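De : Dalia Rimkutė
À : liste manip-budget
Date : 2018-09-24
Objet : Re: [manip-budget] Poste bimanuel, ce qu'on commande avant la clôture

Bonjour à tous,

Je réponds au message de Hemard, cité ci-dessous, puis je donne l'état du chiffrage pour le second poste de Stikisdale.

> Si je lis bien le tableau, on prévoit une enveloppe de 3000 euros pour
> tout ce qui n'est ni bras ni calculateur : table, revêtement, câblage,
> caméras, accessoires de cuisine factices. Ça me paraît élevé pour des
> assiettes et du ruban adhésif. Peut-on savoir ce qu'il y a dedans, et
> ce qui peut attendre l'exercice suivant ? Je voudrais aussi comprendre
> pourquoi les caméras de poignet sont comptées à part de la caméra de
> tête.
>
> Hemard

L'enveloppe n'est pas dominée par la vaisselle. Le plus gros poste est la partie mécanique : profilés aluminium, équerres, visserie, plateau. Vient ensuite le câblage, avec les gaines tressées et les sangles de maintien le long des segments. Le devis Erkero pour ces deux lots, port compris, dépasse déjà l'enveloppe : 3284 euros. J'ai demandé une version sans les pieds réglables, que nous avons en stock.

Sur les caméras : celles de poignet se montent sur la bride de la pince et leur connectique dépend du bras retenu. On ne peut pas les commander tant que la référence du bras n'est pas figée. La caméra de tête est indépendante et peut partir tout de suite. D'où les deux lignes. Je ne vois pas d'inconvénient à les regrouper dans la présentation, à condition de garder deux dates de commande.

Sur le revêtement, je propose de changer de solution. Le fond brun mat convient bien pour l'image, mais il se déchire le long du ruban et le ruban lui-même finit par s'enrouler aux extrémités. La tâche prise comme référence pour le dimensionnement est le petit-déjeuner : assiette, tranche de pain, œuf au plat, plateau.

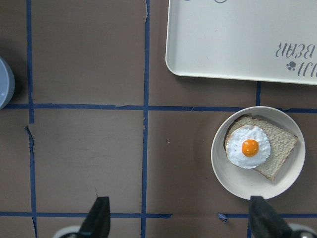
Santoso objecte qu'un plateau gravé coûterait plus cher que dix ans de papier et de ruban, et que le quadrillage n'a pas besoin d'être propre, seulement de rester au même endroit. Il demande que la ligne soit retirée et que l'on achète des rouleaux d'avance.

Je suis d'accord sur le coût, moins sur la seconde partie. Chaque remplacement du revêtement oblige à reposer les repères, donc à revérifier les positions de départ des objets. Ce temps n'apparaît dans aucun tableau. Je retire le plateau gravé et je le remplace par un tapis mat découpé aux dimensions, plus un gabarit de pose pour le ruban. Le devis que j'ai pour l'ensemble est de 300 euros. Si la qualité de coupe ne convient pas, on revient au papier et on garde le gabarit, qui servira de toute façon sur les deux postes.

Pour les accessoires, je rappelle la règle appliquée au premier poste : on achète en double tout ce qui entre dans un protocole et à l'unité ce qui sert seulement à encombrer la table. Assiette, bol et plateau en double, donc, de même que les aliments factices. Égouttoir, torchon et gobelets à l'unité. Pas de variantes de couleur hors protocole, le lot précédent en contenait trop et elles ont compliqué l'inventaire.

L'encombrement est le point qui me préoccupe le plus. Avec 2 bras au-dessus de la même table, la zone utile ne se lit pas sur le plan de la table seule : le poignet et le coude occupent le volume au-dessus des objets et masquent une partie de ce que voit la caméra de tête. Il faut en tenir compte avant de commander un plateau plus petit, comme cela avait été suggéré pour gagner de la place dans la salle. Je maintiens les dimensions actuelles.

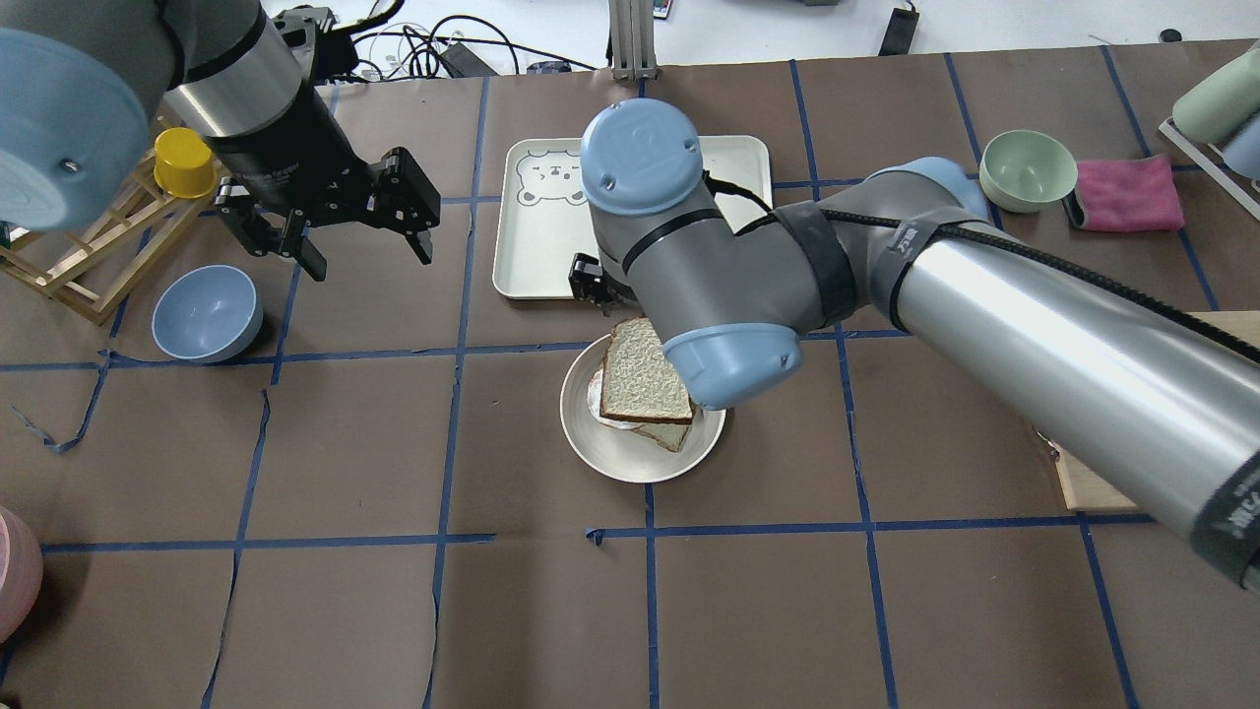
Les deux bras au-dessus de la table, tâche du sandwich.

Les câbles au sol, derrière la table, sont l'autre sujet. J'ai ajouté une goulotte et un support fixé au profilé pour les boîtiers. C'est peu de chose dans le total et cela simplifiera les interventions.

Calendrier proposé :

Commande immédiate : profilés, visserie, caméra de tête, tapis et gabarit.
Après choix du bras : caméras de poignet, gaines, sangles, doigts de pince de rechange.
Exercice suivant : seconde série d'accessoires, éclairage.

L'éclairage peut attendre. Celui de la salle est assez diffus pour les essais prévus, et je préfère mettre la marge sur les doigts de pince, dont le délai de livraison est annoncé pour décembre — sans engagement ferme du fournisseur.

Restent deux questions ouvertes pour Hemard. Le port est-il imputé sur la même ligne que le matériel ? Le dépassement sur la mécanique peut-il être compensé par la ligne calculateur, où il reste de la marge ? Sans réponse sur le second point, je n'envoie pas le bon de commande Erkero et je lance seulement la caméra de tête et le tapis.

Dalia Rimkutė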